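Piseck Sky and Spirit Fair, Saroldale

I drove out to Saroldale in November to see whether the Piseck fair had anything new for people who follow moon apps, birth chart software and the like. The flyer promised 169 stands. I did not count them, but plenty were selling soap.

The big draw was Dendley, a phone app that reads your "lunar mood" twice a day. The man at the booth told me it had 2,725 users in its test group and that most of them slept better. Better than what? He didn't have that in front of him. I put in my birth date and got a warning about money. My friend put in hers, four years apart and a different month, and got the same warning with one word changed.

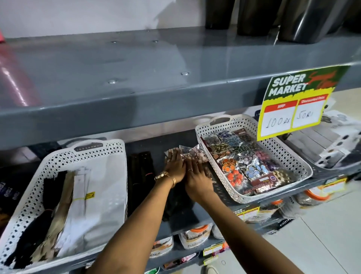 Sabatier, two stands down, sells chart software for professional astrologers. It does at least draw a clean chart, and the moon phases matched the almanac I keep in the car. The written readings cost extra, and they sounded a lot like Dendley's.

I sat through the 4 p.m. talk on full moons and sleep. Lots of slides, no sources. Someone in the back asked about cloudy nights and was told the moon works through clouds.

Parking was free and the soup was good. I kept Dendley on my phone for the drive home. It said to avoid travel.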